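Listening to Fusion, Week 4: The Rhythm Section Takes Over

Course handout
Tutor: Merja Partanen
Evening class, 7 pm start, Room 20

Welcome back! Last week we spent nearly the whole session on guitar and keyboard soloists, and a few of you said on the way out that you'd stopped hearing the drums altogether. Fair enough, they were very loud solos. So this week we flip it around. I want you to go home whistling bass lines.

What we mean by a groove

A groove is a pattern that repeats closely enough for you to lean on it and changes just enough to keep you awake. In most rock the drummer puts the backbeat on two and four, the bass follows the kick drum, and everyone else sits on top. In swing the pulse lives up in the ride cymbal, and the bass walks in quarter notes underneath. Fusion players grew up with both, and the fun begins when they try to do the two things in the same tune, sometimes in the same bar.

Try this before class. Tap your foot slowly and say "one and two and three and four and" out loud, with every syllable exactly the same length. That's straight eighths. Now make the numbers long and the "ands" short and a bit late, so it lilts. That's swung eighths. Plenty of the music we love sits somewhere in the crack between them, and different players in the band may be sitting in slightly different spots. It shouldn't work and it sounds wonderful.

Vocabulary for tonight

Pocket: the shared feel between bass and drums. A player can be on top of the beat (pushing), in the middle, or behind it (laying back) without the tempo changing at all.

Ghost note: a note played so softly that you feel it more than hear it. On the snare it's a little patter between the backbeats. On the bass it's a muted thump with hardly any pitch.

Ostinato: a short figure repeated over and over, usually in the bass, while the harmony or the melody moves around above it.

Half-time feel: the tempo stays where it is but the backbeat lands on three instead of two and four, so everything suddenly seems twice as roomy.

Odd metre: anything that doesn't divide up into tidy twos, threes or fours. Five and seven are the ones you'll meet most often.

Counting sevens without tears

Most people panic at seven because they try to count to seven. Don't! Break it up. A bar of seven is nearly always a couple of twos and a three, and the three can come first, last or in the middle. Say "taka taka takita" and you have two, two, three. Say "takita taka taka" and you have three, two, two. Clap on the first syllable of each word. Once you have the clap going you can drop the words and simply feel a short-short-long or a long-short-short.

A drummer will often help you out by putting the snare at the start of the long group. A mean drummer will put it somewhere else. We'll hear both kinds.

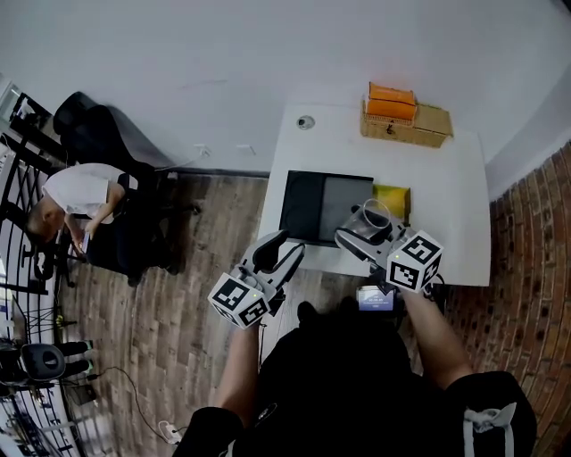
Listening example A: the Skernisari trio

We'll play the opening track of the Skernisari trio's live set twice through. It is guitar, electric bass and drums, with no overdubs, and the recording is dry enough that you can hear the snare wires rattle when the bass hits a low E. (I love that sound. Some engineers would spend all day getting rid of it.)

First time through, ignore the guitar. I know, it's hard, he's very good. Follow only the bass and put your hand up when the ostinato breaks. It holds for a long stretch, 30 bars, and then drops a single note, and that one missing note opens the door for the whole second section.

Second time through, listen to the hi-hat. In the theme it's closed and straight. Under the guitar solo it loosens, and the drummer starts to swing against a bass part that's still playing dead straight. Write down any words you like for how that feels. Last year's class came up with "seasick", "elastic" and "two people carrying a couch down the stairs", and I'd accept all three.

Listening example B: Javwood, "Nazarenko"

A bigger band, with two keyboards and percussion. The tune is a slow blues in its bones, but stretched. Where you'd expect a twelve-bar form you get a thirteenth bar hanging off the end like a loose thread, and the bass player treats it differently every chorus. Sometimes it's a fill, sometimes it's silence, and once it's a big slide right off the top of the neck.

The tempo is 60 beats per minute, one per second, so you can check it against the clock on the wall. Slow tempos are much harder to play than fast ones. There's a great deal of empty space between beats and every wobble shows. Listen to how the percussionist fills that space with tiny shaker strokes, and how the drummer leaves it alone.

Questions to chat about over the break: who is keeping time in this band? Is it the person you'd expect? Does the answer change when the organ solo starts?

Listening example C: Galen, live in the studio

Fast, funny and showy. At the top of the drum feature the click is set at 192, and for the first few choruses the whole band is locked to it. Then the bass drops into half-time and the drummer stays put, so you get two speeds going at once, one inside the other. If you tap your foot with the bass you'll be relaxed. If you tap with the ride cymbal you'll need a lie-down. Swap between them partway through and notice how the guitar line changes character, even though the guitarist is carrying on exactly as before.

For next week

Pick one record you already know well, in any style at all, and listen to it right through paying attention only to the bass. Headphones help a lot, and so do cheap car speakers, oddly enough. Bring a few lines of notes on one place where the bass does something you'd never noticed, with the track time so we can cue it up.

If you play an instrument, have a go at the two-two-three clap with a metronome at a gentle pace and then try it with the long group in the middle. Pianists, left hand only please. Drummers, you can try it with your feet, and apologies in advance to your neighbours.

Spare copies of the September handouts are in the folder beside the turntable. Week 5 is all about horns, so bring your favourite sax or trumpet solo along if you have one you'd like to share.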